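Section 4: Setting up the Sial keypad locks

By now you should have the locks fitted and the doors swinging properly (if they aren't, go back to Section 3 and sort the hinges first, you'll only curse me later). This section gets you from a bare lock to one that a member can walk up to and use. I set up the whole bank at the Hirkberg leisure centre this way, and it's dull work, so put some music on.

You'll need:
a small Phillips screwdriver
four AA alkaline batteries per lock
the programming key that came in the Sial box
the locker register, printed or on a tablet

Caution: don't use rechargeable batteries. They sit at a lower voltage and the lock thinks they're flat from day one. I tried it to save a few bucks and spent a whole arvo resetting low battery warnings.

4.1 Waking the lock up

1. Open the locker door and leave it open. Please, please leave it open until you reach the end of 4.3.
2. Undo the single screw on the inside cover and slide the cover down.
3. Put in the batteries. You'll hear two beeps and the keypad will light up blue.
4. Press any number. If the light goes off and stays off, one of the batteries is in backwards.
5. Slide the cover back up, but don't tighten the screw yet.

Note: the little foam pad under the battery lead is meant to be there. Leave it in.

4.2 Setting the master code

Locks arrive from the factory with the master code 929. Everyone who has ever bought one of these locks knows that, so change it before you do anything else.

1. Put the programming key in the slot under the keypad and turn it a quarter turn clockwise.
2. Type 929 and press the tick. The light turns green.
3. Type your new master code, six to eight digits, and press the tick.
4. Type it again and press the tick. One long beep means it's taken. Three short ones mean the two entries didn't match, so start over from step 2.
5. Turn the key back and take it out.

I use the same master code for a whole bank and a different one for each changing room. You could do every locker separately if you like – I lasted one row before I gave up on that idea.

Caution: if you lose both the master code and the programming key, the lock has to go back to Briltura. There's no back door, and the phone support can't talk you through one.

4.3 Choosing how members will use it

There are two modes. In shared mode the member picks a new three-digit code each visit and the lock forgets it when they open up again. In assigned mode the code stays put until you change it. Shared suits pools and gyms, assigned suits staff rooms and schools.

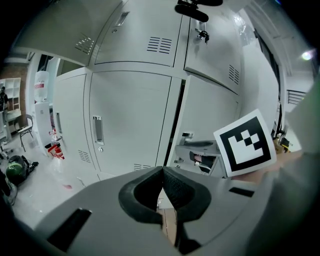

Efe Eze wrote in after the first version of this guide to say that mixing the two modes in one bank was a headache, and that members kept trying to claim an assigned locker and then complaining at the desk that it was broken. Fair call. I've since moved all our assigned lockers to one end and stuck a different coloured number on each of them, and I'd suggest you do something similar.

For shared mode:

1. Programming key in, quarter turn, master code, tick.
2. Press 1, then the tick.
3. Key out. With the door still open, type a test code such as 592 and press the tick. The bolt should slide out.
4. Type 592 again. The bolt should slide back in.
5. Do it once more with a different code. If the old one still works, you're in assigned mode and need to go back to step 1.

For assigned mode:

1. Programming key in, quarter turn, master code, tick.
2. Press 2, then the tick.
3. Type the member's code and press the tick.
4. Key out, then test with the door open, the same as above.

Now you can close the door and test it for real. Give it a bit of a tug. If the bolt grinds or needs a shove, loosen the strike plate, nudge it across a smidge and tighten it up again.

Tighten the cover screw last. Finger tight plus a tiny bit more is plenty, as the plastic boss behind it strips very easily (ask me how I know!).

4.4 Writing it in the register

Write down the locker number, the mode and the date you put the batteries in. If you're running the Stultano desk software, it's under Assets, then Lockers, then Add. It'll take up to 300 entries per site on the basic licence, and after that you need to ring them for an upgrade.

Note: don't put the master code in the register. I know it's handy. Put it in the safe with the programming key.

4.5 If something's not right

Red light, no beep: five wrong codes in a row will lock the keypad for a few minutes. Wait it out, or clear it with the programming key.

Light flashes yellow when opening: the batteries are getting low. Change all four together.

Bolt moves but the door won't open: someone's jammed a towel in it. Push the door in firmly while you enter the code.

Keypad completely dead with the door shut: hold a fresh 9V battery against the two studs below the keypad and enter the master code while you're holding it there. It's fiddly on your own, so grab a workmate if there's one about. Emergency opening is covered properly in Section 6.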